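Filed under: Small Shop, Big Machines

Print this story | E-mail to a friend

Thirteen Days With a Rented Pair of Hands

By Nhung Sầm
12 October 2023

I should say up front that I wanted to dislike it. I've written up enough "helper" machines for this magazine that I start composing the grumpy paragraph in my head while I'm still parking the car. So when Tumard offered me a seat for a full 13-day trial of its Jerkine service (a robot with two arms and two proper hands, dropped off and set up and looked after, for shops that would never in a million years buy one outright), I said yes mostly because the drive was short and Quyên Tăng makes very good coffee.

Quyên runs Wiriya, a small outfit that makes parts for shoemakers and the people who repair their machines. Soles, fittings, the odd jig, whatever somebody asks for. It's a business made of little piles. Things come in mixed up and have to go out in order, and all the sorting in between is done by hand, usually by Quyên's cousin Tín Hà, who has been doing it since high school and is faster than anyone I've ever watched.

Could Jerkine take some of that off him? That was the whole question, and it's a pretty modest one! No one at Wiriya was asking for a robot that makes shoes.

What you get for your money

The basic plan is $1739 a month. That buys you the robot, delivery, one day of setup, and a phone line that a human being picks up during working hours. The plan Tumard would clearly like you to take is $2503 a month, and for the extra you get a technician on site for the first week plus new tasks added whenever you ask, within reason. I asked what "within reason" meant and got a laugh, and then a fairly sensible answer: if a person can teach it to another person in an afternoon, they'll try it.

You also have to clear some floor. Tumard wants a route the robot can work along without anybody's lunch bag in it, and shelves that stay put once they've been set. Wiriya gave it the carpeted room at the back. I was worried about the carpet and I'm still a bit worried about the carpet, but I'll get to that.

Radoslava Hubáček was our technician. She turned up with the machine on a Monday, had it waving its fingers before lunch, and spent the rest of the day moving boxes a hand's width to the left and then moving them back again. I asked if that was part of the official process. "It's most of the process," she said.

The first job she set up was the shelf job. The yellow shelving holds the stock, soles up top and the small metal bits and square black blocks on the level below, and there's a clear-ish plastic bin raised up on a cardboard box, with the black forms standing in it. Shoe lasts, sole molds, I heard both words used and gave up trying to keep them straight. The robot has to find the thing it's asked for, pick it up, and not knock over everything next door. Simple to say. I've failed at it myself in my own garage plenty of times.
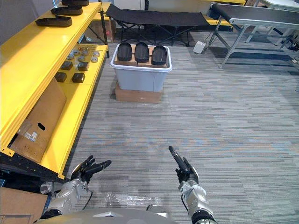

The hands are the good part

Most of the machines I've reviewed at this price have had a pincher, two flat fingers that open and close, and that's your lot. Jerkine has hands with a bunch of fingers and a thumb that swings out to the side, and I kept catching myself staring at them. The arms are all silver joints and black cable, nothing dressed up to look friendly, and then at the end there's this black hand that curls up while it's waiting, sort of like somebody about to ask a question.

They really do matter, too. The soles are long and floppy at one end and they like to slide over each other. With the fingers spread, the robot could get under one and lift it clean more often than I expected. Holding a tool upright was easy work for it; Radoslava gave it a black rod to carry and it kept a good firm grip while the other arm went about its business. Tín was impressed by that. He's always putting tools down and losing them.

The small fittings were another story. Discs and nuts, scattered the way they get scattered on any shelf, with thin rods lying across them. On day two the robot went after a nut and came up with nothing, went after it again and came up with nothing, and then very carefully picked up a different nut. We all cheered anyway. By the second week it was doing better, mostly on account of a change Radoslava made to how it lowers its wrist, but I would not hire it to fill orders of loose hardware. Put the nuts in trays first and you'd have a much happier time.

It's slow. I want to be fair about this, and I also want you to know before you sign anything. Tín can clear a shelf, sweep up, and be eating a sandwich in the time it takes Jerkine to think its way through a row. Where it earns its keep is that it'll go on doing the row while you're at the other end of the building, and it doesn't mind doing it again.

Seeing what it sees

My favorite thing in the whole package is something Tumard barely mentions in the sales sheet. You can call up the camera views on a tablet, including the close one from down by the wrist, and watch along. I figured I'd look once and get bored. I watched it for most of a morning!

The head view is like looking over a coworker's shoulder. The wrist view is a whole different animal, all huge blurry shapes and bits of hardware leaning in from the sides. It gets so close to things that you have to work out where you are. A big sheet of ribbed yellow plastic fills up half of what you're looking at, bright as a highlighter, and it takes a second to notice the clear bin sitting way back in the gap, or the corner of a brown box with "C2" printed on it. Quyên liked it for a practical reason. When the robot stopped and sat there, she could pull up the wrist view and get an idea of what it was up against before walking to the back room. Once it was a hand that had come in too tight to the shelf. She moved it out with the tablet and it carried on, and she never put her coffee down.

I'd like the picture to be sharper up close, and I'd like a way to save a clip without calling the phone line and asking. Both are on the list, Radoslava says. I've been told things are on the list before.

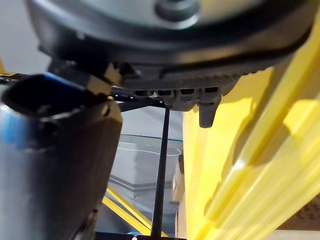 Three gripes

First, the tablet. The menus were written by somebody who already knew where everything was. Phong Văn, who keeps the books at Wiriya and had no interest in any of this until he got curious, tried to find the pause button and ended up in the language settings. There's a big red stop button on the unit itself, thank goodness, so pausing is a convenience thing. Still.

Second, the carpet. Tumard says low carpet is fine and ours was low and striped and perfectly ordinary. It did okay. But stray plastic wrap is not okay, cables on the floor make Radoslava nervous, and I ended up doing a floor check every time I walked in, like the parent of a toddler. If you've got a room with a hard floor, use that one.

Third, the calendar. A trial is 13 days and that includes the weekend, when Wiriya's doors are locked. I'd push for working days. They gave in when Quyên asked, so ask.

So who's it for?

If your shop is one person doing everything, save your money. You'd spend your days setting shelves up for the robot. If you've got a handful of people and one dull, steady job with big-enough parts, I think the basic plan is worth a trial, and I'd pay up for the first month of the bigger one just to have somebody like Radoslava around moving boxes. The wrist view on its own would've saved me an awful lot of walking back and forth in jobs I've had.

Tumard is delivering as far as Geladau right now and says it'll go farther in April. Setup is booked by phone, and they'll want measurements of your shelves before they give you a date, so have those written down.

Quyên has kept hers on for another month, on the basic plan. Tín has it doing soles and nothing else, and he's gone back to sorting the nuts himself.

E-mail to a friend | Print this story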